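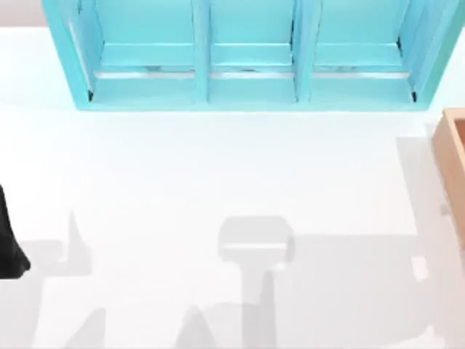

Agnes Šimkus

My town library charges 20 cents a day for an overdue book, and I think it should stop.

I have paid plenty of these fines and never minded. I have a car and a steady job, and Flidbridge Public Library is on my way home. For me a fine is the price of being lazy. For a family with three kids and a stack of picture books under the bed, it adds up fast. After a while they owe enough that the card is blocked, and they stop coming.

Last year the library blocked 300 cards over unpaid fines. It collected $3,686 from the rest of us. That is a small sum for a building that stays open six days a week, and it doesn't count the staff hours spent taking coins, printing notices and arguing at the desk.

The usual answer is that people won't bring books back without a fine. Jotville dropped theirs two years ago and the shelves there look the same to me. They still bill you for a book that never comes home – that part is fair, and I would keep it. A lost book has to be replaced. A book that is four days late has only to be put back in its place.

I also hear that fines teach children to be responsible. Most children don't drive themselves to the library. The lesson they get is that borrowing is risky, and some parents tell them not to bother.

The town budget comes up again in January. The fine money is one line near the bottom of the second page, and I would like to see it crossed out.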